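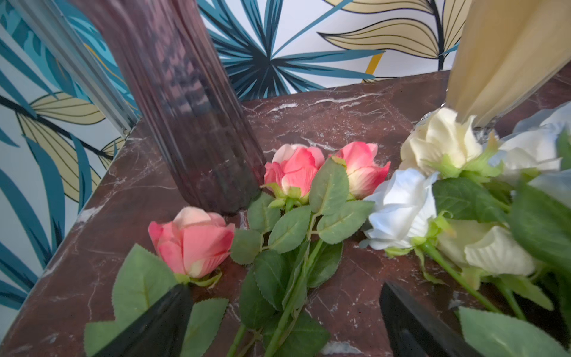 Search news Enter keyword Go

June
By Hotivia Press Office

Hotivia to Supply Stone Surfaces for Dalgleish Hotel Refit

Hotivia has signed a supply agreement with Breller for the refit of the Dalgleish hotel in Plallside. The contract covers 607 square meters of cut stone for guest rooms and the lobby. Slabs will ship in two lots — the first in June. All pieces are sealed before delivery and carry a 10-year warranty against staining. Installation is handled by Breller.

Related
Hotivia opens second cutting line
Breller updates sealant guide
Plallside depot: new loading hours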